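Equipment Planning Group
Minutes of the September meeting, Closton site, upstairs meeting room
Start 2.00 pm

1. Minutes of the last meeting

Agreed as correct, with one change. Under item 4, "second cell" should read "second bench".

2. Matters arising

The extra power sockets for the back wall have been quoted for. The price is within the maintenance budget and does not need to come back to this group. The old conveyor has still not been collected. Stores to chase.

3. Handling trials

The group received a short report on the garden goods trials. The work is set out on a wooden-topped table with the sort of stock that goes into the mixed gift orders: a canvas tote bag with green trim and outer pockets, a green spray bottle, a small tree in a black pot and a green-handled hand tool. Rigid goods are ahead of soft ones in the trial plan. The bag is the item everyone wants an answer on, as bags are part of most of the autumn orders.

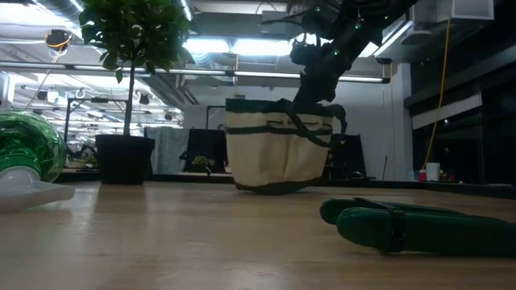

Minutes and photograph: Esben Hafþórsson, Equipment Planning

It was asked whether a different bag could be used for the trials, one with a stiffer rim. The group decided to stay with the current one. Sales will not change the product to suit the machine.

4. Second arm

Three suppliers were asked to quote. Prestalis and Ozoliņš have replied. Binov has asked for more time and was given until the end of the month.

Prestalis has quoted for the arm with delivery and one day of training. Delivery is 18 weeks from order. Ozoliņš can deliver sooner but does not include the mounting plate or training. The two prices cannot be compared until Ozoliņš sends a full list of what is left out.

Agreed: no order to be placed before all three quotes are in. Purchasing to write to Ozoliņš.

5. Gripper parts and small items

Spending on finger pads, cables and fixings this year stands at £1,421 against a budget of £2,000. Two orders are still to be invoiced. One member felt the line should be raised next year if a second arm is bought. Left for the budget meeting.

A request for 84 spare finger pads was cut by half. The rest can be ordered once the pad material has been settled.

6. Floor space

The drawing for the second bench was looked at. The walkway on the window side is too narrow as drawn. Facilities to move the bench back and send round a new version. Guarding to be priced on the new drawing only.

7. Any other business

The software licence renewal falls in the same month as the yearly service. Finance would like these split if the supplier will allow it. Esben to ask.

Meeting closed 3.25 pm. Next meeting to be fixed when the Binov quote arrives.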